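Hidero Toston Floor Tray

Ref. 1779

Shallow tray in brown wood with thin raised sides, intended for sorting and holding folded or loose laundry at floor level. The low rim allows items to be lifted out from any side, and the tray can be pushed under most beds and sofas when not in use.

Specification
Length: 59 cm
Width: 40 cm
Side height: 3 cm
Load: up to 12 kg, evenly spread
Finish: clear matt oil

Use
Place on a level floor. Suitable for clothing, towels and bed linen. Damp items should not be left in the tray overnight - the base may mark. Do not stand on the tray or use it as a step.

Care
Wipe with a soft, slightly damp cloth and dry straight away. Re-oil once a year. Light scratches can be rubbed down along the grain before oiling.

Delivery
Supplied assembled, one per carton. Orders placed before 3 pm leave our Sarthorpe warehouse the same working day. Felt pads for hard floors are sold separately under Tamayo accessories.
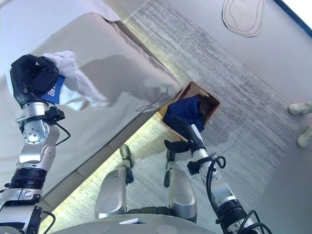

Brown wooden tray on the floor beside beige upholstery, with a navy cloth over the near rim.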